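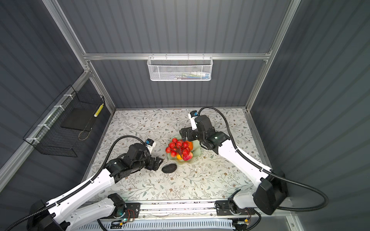 Hemi Tuhiwai reckons the cell needs 30 minutes of attention before it does anything useful, and that on a bad morning it needs the whole morning. The brochure from Prasen, which builds the thing, says it is "ready when you are".

I spent a day at the Skillunau workshop to see which of them was nearer the truth. The cell is a waist-high box with ribbed grey walls, a printed cloth on the table and a pair of white arms bolted to a metal rail along the front edge. Its job is to move fruit in and out of a green bowl with a wavy rim. I have a nephew who can do this, and he doesn't need a service contract.

The morning begins with the rail. Tuhiwai goes along the base plates with a hex key, testing 16 bolts, and writes the loose ones in a hardback notebook. There is a maintenance log built into Ondis, the control software, but he fell out with it in September when an update moved the torque figures to a different page and lost his comments. After the bolts come the cables. Each arm carries a black ribbed conduit that loops out towards the wrist, and the loop has to be big enough to let the wrist turn and small enough to stay off the walls. The manual shows this with a drawing and no measurement. He does it by eye, swings the arm by hand through its worst positions, then cuts the ties and does it again.

I asked whether a machine sold on its precision ought to depend on one man's eye for a cable loop. He said the cable doesn't know what it was sold on, and went to find more ties.

Then the grippers. The fingers are black and wear at the tips, and a worn tip behaves well enough on a round orange and badly on anything with a stalk. Prasen rates them for 3000 grasps.
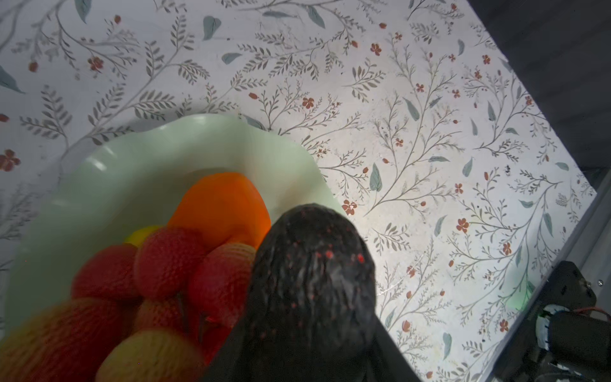

What happens when a finger wears out early? The pair is changed together, the gripper is re-zeroed in Ondis, and the old pair goes back to Prasen for inspection.

Nothing has yet been heard about any pair sent back. Murray Tuhiwai, Hemi's brother, looks after the ordering and has begun keeping one finger out of each pair in a drawer, labelled with the count it reached. The lowest label I saw said 800. Prasen's line on this, given to me over the phone by Jolene Hoani, is that wear depends on use. I can't argue with that, though I'd have thought use was what the rating was for.

Re-zeroing is dull to watch. The fingers close until they touch, the software takes a reading, they open and close again. If the two readings disagree, you wipe the faces and start over. They disagreed three times while I was there. After that the small cameras on the wrists are checked against the printed cloth, which has to lie flat, and Hemi smooths it from the back wall forwards with the side of his hand. Only then does the produce go down: orange, squash, pepper, a twiggy bunch of red berries.

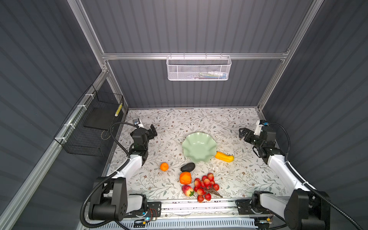 The awkward ones

It is the berries that cause the arguments. Bright little spheres on thin brown twigs are a fair test of a gripper, and Hamish Grimshaw, who wrote the task list, won't have them taken off it. The Tuhiwais would like them taken off it. A twig that goes between the fingers can push them out of line, and then somebody is back at the zeroing screen.

Grimshaw's case is that a cell which only works with easy shapes hasn't been tested. I think he's right, and I also noticed that he isn't the one holding the wipes.

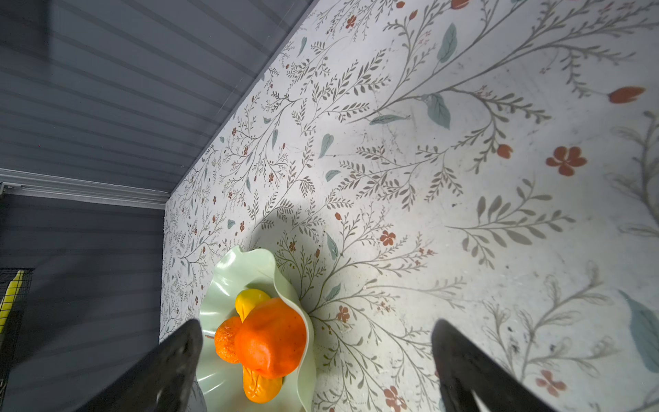

Leidy Carhuamaca

My other quarrel is with the word "unattended", which turns up on the second page of the Suksawat guide, the setup manual everyone here uses in place of the official one. The same guide has a whole chapter on what to listen for. A shoulder joint that is going dry makes a faint tick on the way down, apparently, and by the time Ondis reports it the grease has been bad for a while. You can't hear a tick from the next room.

Could the listening be automated too? Prasen is looking into it, Hoani told me, with an extra sensor at each joint. Murray asked whether the sensors would need checking in the morning as well – she said she would get back to him.

The brothers don't dislike the machine. Hemi is proud of how the left arm moves since he rerouted its conduit, and he showed me the notebook page where he'd worked it out, in pencil, with a coffee ring over half of it. They'd like a measurement for the cable loop, a reply about the fingers and their comments back in the log. The first of those is promised for the next edition of the manual.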